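Peel oranges the night before or the same morning?

shendo53
I pack two school lunches every day and mandarins are the only fruit both kids eat. If I peel them at night they come out of the box dried on the outside. If I leave the peel on, my youngest brings it home untouched. What do you all do?

liam_costello
Peel at night, wrap tight in a damp paper towel, lid on, back of the fridge. Been doing it since April with no complaints.

brargate_mom
Disagree on the paper towel. Mine came out tasting like paper. I peel in the morning while the coffee brews and it takes 22 seconds. Leave it whole, too. Once you split the segments they dry out a lot faster.

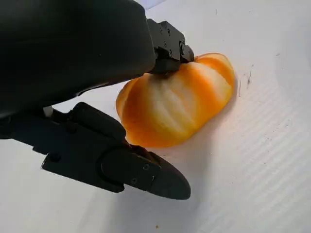
Re: Peel oranges the night before or the same morning?

D. Hanrahan
Whole is right, but I don't buy that the morning matters. I do 8 on Sunday night and the last ones are fine by midweek. A little tough on the skin, that's it.

brargate_mom
My kids would not eat a three-day-old peeled orange. Yours must be easier.

Siobhan_M
Can the youngest start a peel if you cut it first? I score a line around the middle with a knife and leave it on. My son was 5 when he got the hang of it.

shendo53
Hadn't tried scoring. I'll do that tomorrow for the little one and peel the other in the morning.

liam_costello
Still say paper towel. Buy a better brand.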